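Home | Galleries | Workshop | Kitchen | Older posts | Contact

Tables I Have Doubts About

The Erngate building in Ulville is getting new work tables in April, and I was asked to write something nice about the one that's up for approval. I'll try. I have been through enough furniture catalogs to distrust any page that uses the word "timeless," and the Homard catalog uses it on the cover.

My complaint with pale wood tops is an old one. They look great on the day they arrive. Then people use them. Glue, marker, coffee, the bottom of a paint can — a light surface keeps a record of all of it. The sales sheet says the finish "resists everyday life." I'd like to know whose life they tested it on.

The price doesn't help. Homard quotes 1795 for the table with the rim and 1574 without, and I have yet to hear a good case for the rim. It stops pencils from rolling off, I'm told. It also gives crumbs a place to collect, and anyone who has cleaned a tray with a lip knows how that goes. The Huaranga version runs to 2000, and for that you get a longer warranty and a nicer brochure.

I'll give the planks some credit. Long boards have more character than a plain sheet, and I like grain that changes color a little from one to the next. Seams are another matter. Sawdust finds them, and so does glitter, and you will be picking at both with a toothpick by summer.

One picture so far. More when the chairs are decided, if they ever are.

Pale planks, black rim, and a shine strong enough to throw the ceiling light back at you. I would have asked for a duller finish. The white tub on the left, with something red and something blue poking out of the top, is the kind of storage I trust more than any drawer.

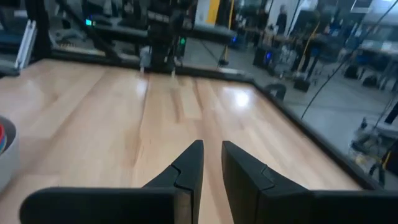
A reader writes that the rim is worth every cent, that hers has been in daily use for nine years, and that a stiff brush gets the crumbs out in one pass.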